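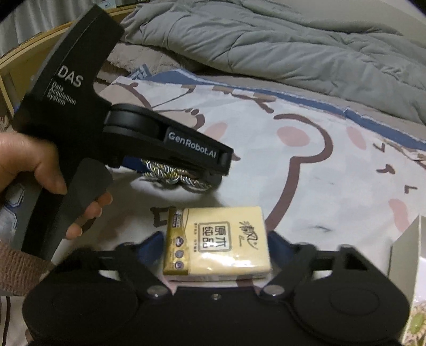
The editor wanted to know what Canan Güneş's detective was feeling on page 2, and she wanted to know by October.

"He's looking at a body," Canan said.

"Yes, and how does he feel about it?"

"Against it."

The line from Paloncombe Press was bad, and for a moment Canan hoped it had died. It hadn't. The editor was only writing something down.

The book was called The Ferry at Ketitz. It was set in 1935, in a harbor town Canan had made up on a bus, and it concerned an inspector named Abou Zeid who spoke little, ate standing up, and had solved eleven cases without once having a childhood. Readers liked him. A man in Curkine had named a boat after him. Now Paloncombe had a new editor, and the new editor had a theory about opening chapters, and the theory was that Abou Zeid needed a wound.

"Everyone has a wound," the editor said.

"He was shot in book four."

"An inside one."

Canan hung up, made toast, and sat down to injure him.

She tried a dead brother first. The brother drowned in a paragraph and a half, and it was a good paragraph and a half, with cold water in it and a shoe. But Abou Zeid, standing on the dock over the body of the customs clerk, now had to think about the shoe, and while he was thinking about the shoe he failed to notice the clerk's missing glove, and the missing glove was the plot. She took the brother out. She felt worse about it than she had about the clerk.

Next she tried a wife who had left. The wife was called Marta and she turned out to be very funny. By lunchtime Marta had her own apartment, opinions on herring, and a gentleman friend in the timber business, and Abou Zeid had been waiting on the dock for 600 words with his hat in his hand. It was raining on him. Canan had not noticed until she read it back.

She opened a fresh page and addressed him directly, a thing she had once told a library audience she never did.

What are you feeling? she typed.

There was a pause while she finished the toast.

Wet, wrote Abou Zeid.

And underneath that?

A shirt.

You know what I mean. When you look at this man, what do you think of?

I think he was right-handed and somebody has taken the right glove. I thought of it this morning, before the shoe.

Canan had the decency to blush. She got up and watered the fern, which had been dead since spring, and came back.

They want to know you better, she typed.

Who does?

People. They'd like to be inside your head.

It's cramped in there, wrote Abou Zeid. I keep the cases in it.

She thought this was rather good and hated to waste it on a page that would be deleted. She also thought of her father, who had run the hardware store in Curkine for most of his life and who, at her mother's funeral, had spent the afternoon fixing the hinge on the church gate. People had remarked on it. An aunt had called it a disgrace. Canan was nineteen and had held the screws for him, and when he was done he had swung the gate open and shut, open and shut, well past the point where you could learn anything about a hinge.

She went back to page 2.

The customs clerk lay on the dock. It rained. Abou Zeid noticed the glove. Then she had him crouch, with some trouble from the bullet in book four, and button the dead man's coat, starting at the bottom. One of the buttons hung by a thread. He wound the thread around it until it held, and fastened that one too, and told the constable to send for the doctor.

She read it over and took out "with some trouble." She put it back. She sent the chapter off at ten past four and went out to buy a fern.

The editor called in the morning.

"So much better," she said. "The coat. I cried at the coat. I just have one tiny question."

"Go ahead," said Canan.

"What's he thinking while he does up the buttons?"

Canan looked across at the new fern, which had already dropped a leaf.

"Can I ring you back?" she said. "I'll have to check with him."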